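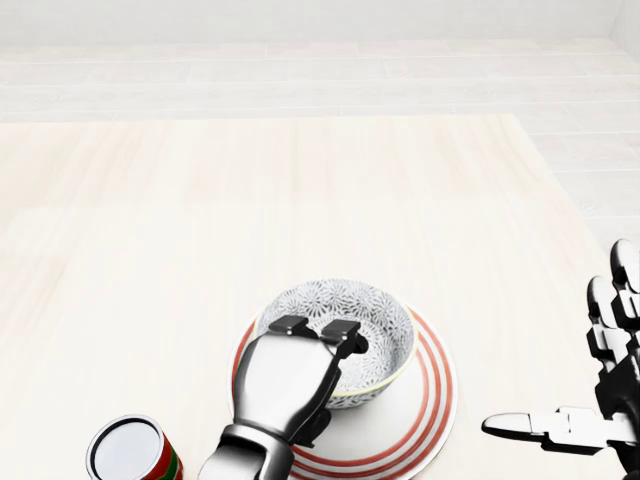

3 min read

The noodle shops of Denton open before the buses run. At Ratanaporn, a shop with 17 seats, Sakda Nakpan starts his broth at four in the morning and sells the first serving at six. He has cooked this way for many years, and the price of a meal was always low.

Now the rent has become his main worry. In December the owner of the building asked for $412 more each month. Loretta Boateng, who keeps a bakery next door, received the same letter. She has signed already. Sakda is still thinking, and his regular customers ask him every morning what he decided.

165 shares · 17 comments
Last updated in December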